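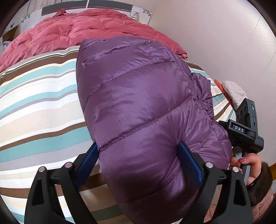
Fig. 6. Quilted down jacket, folded.

Washing down in the Mornitz front loader

The brochure says any cycle will do. We doubt it. Use Delicates.

1. Close all zips and empty the pockets.
2. Set the dial to 40 or lower, whatever colour the jacket is.
3. Add half a cap of liquid soap. The full cap printed on most bottles is too much.
4. Run a second rinse. The "Smart Rinse" light is not proof that the soap is gone.
5. Tumble on low and break up clumps by hand.

Note: "Dry in 52 minutes" is a sales figure. Feel the seams before you believe it.

Caution: Do not use fabric softener, including kinds labelled safe for down.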